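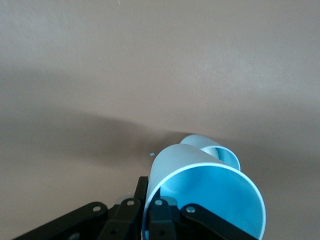
Association des peintres et illustrateurs d'Ollville
Compte rendu de la réunion du 24 juin 2018

La séance est ouverte à 10 h dans la salle du premier étage. Le compte rendu de la réunion de mai est adopté sans modification.

1. Exposition d'automne
Le thème retenu est le paysage fluvial. À la clôture des inscriptions, 204 œuvres ont été proposées, toutes techniques confondues. La galerie Haque ne peut en accrocher que la moitié et demande que la sélection lui parvienne avant la fin de juillet. Le jury comptera sept membres, dont deux extérieurs à l'association. Les aquarelles sous verre sont acceptées, les cadres à pinces refusés – la galerie l'a rappelé par écrit.
Un adhérent souhaite que les carnets de croquis soient présentés ouverts, sous vitrine. Accord de principe, si la galerie prête les vitrines.

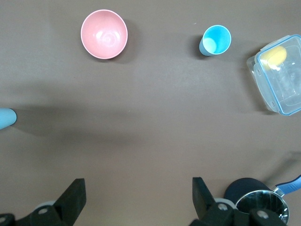
Le format maximal reste fixé à un mètre de large, cadre compris. Les diptyques comptent pour une seule œuvre. Deux candidats ayant envoyé des toiles plus grandes seront prévenus et pourront proposer un remplacement.

2. Tirages limités
L'imprimerie Firetti a remis son devis pour la série de lithographies : 970 euros, papier fourni. Le devis de l'an dernier était moins élevé mais ne comprenait pas la numérotation. Après discussion, le devis est accepté par 11 voix contre 3. Les épreuves seront signées au crayon par les auteurs, à l'atelier, avant la livraison.
La question du certificat joint à chaque tirage est reportée.

3. Prix Panier
Le prix est maintenu, avec une dotation de 445 euros pour le premier prix. Le second prix consistera en bons d'achat de matériel. Le règlement précisera qu'un lauréat ne peut pas concourir l'année suivante.

4. Atelier
Le chevalet cassé n'a pas été réparé, il sera remplacé. Les séances de modèle vivant reprennent en septembre, le jeudi soir. Rappel : les solvants ne se vident pas dans l'évier, un bidon est prévu à cet effet près de la porte.

5. Questions diverses
Le catalogue sera imprimé en noir et blanc, couverture en couleur. Les notices des exposants ne doivent pas dépasser dix lignes – celles qui sont trop longues seront renvoyées à leur auteur.

La séance est levée à 12 h 15. La date de la prochaine réunion sera communiquée par courrier.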